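Chapter 9
Comparing Grippers on Soft Packaging

A gripper that holds a machined block well may fail on a bag of noodles. The block keeps its shape under load and the bag does not. Film wrinkles, the contents shift, and the contact area changes while the jaws are closing. This chapter sets out a bench method for comparing two-jaw grippers on such goods, using a basket and a paper bag as the two stations.

Both arms stand on one aluminum rail along the near edge of the table, so they share a single base line. The patterned wall panels stay in place for every run. Wrist cameras and fixed cameras are treated as separate instruments and are calibrated separately. 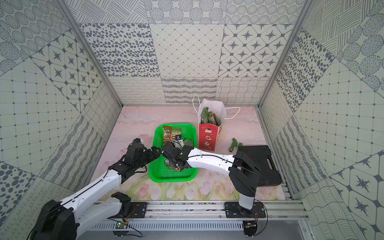

9.1 Choosing the Test Items

Items should differ in stiffness, surface, and fill. Food packets are cheap and vary enough for most purposes. A green perforated basket serves as the first station. Its raised rim matters, as it limits the angles from which a jaw can reach a packet lying close to the side.

Two jaw sets are compared in the worked problems: the Rano, with a rigid pad, and the Ojo, with a compliant one. Both are driven by the Vevine controller with the same closing profile. Changing the jaws and the profile together is the most common error in student reports – the result cannot then be assigned to either. 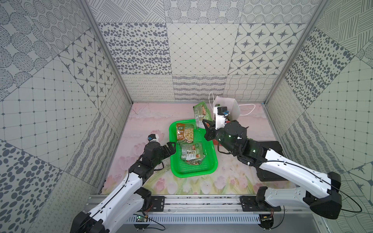 Closing force is set before the first run and left alone. The operator records the commanded jaw width, the measured jaw width, and the motor current at contact. Current is sampled at 1000 Hz. A lower rate will often miss the short peak that appears when film slides between the pads.

Rigid parts may be kept on the table as controls. A green pipe fitting with a brass-colored threaded end presents a hard, round surface for comparison with the packets.
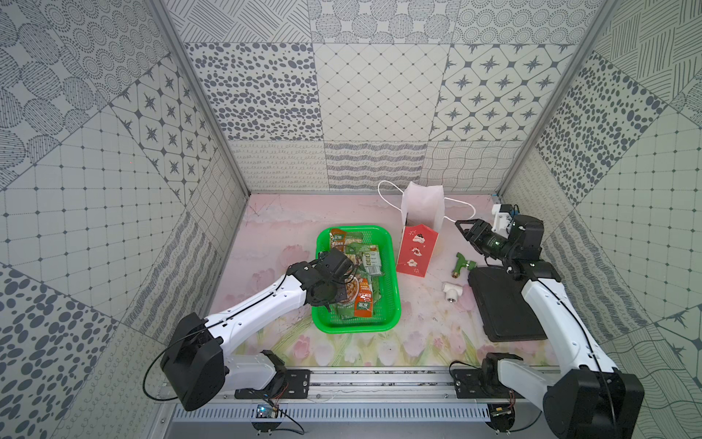

Reading time: 9 minutes

9.2 Edge Grasps and Face Grasps

In an edge grasp the jaws close on the sealed margin of a packet. In a face grasp they close on the filled body. Edge grasps need less opening but allow the item to swing about the contact line. With the left gripper pinching an orange-and-brown pouch at its top edge, the quantity of interest is the swing angle during transfer.
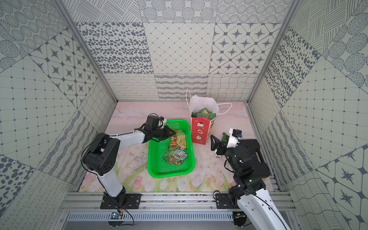
Last changed: November

The Haltetness data set used in the problems contains 1808 grasps. Of these, 38 were dropped from the analysis for lost encoder readings. Slips are counted as failures even when the item reaches the second station. Section 9.3 defines slip in terms of jaw width and current, and derives the threshold used in the tables.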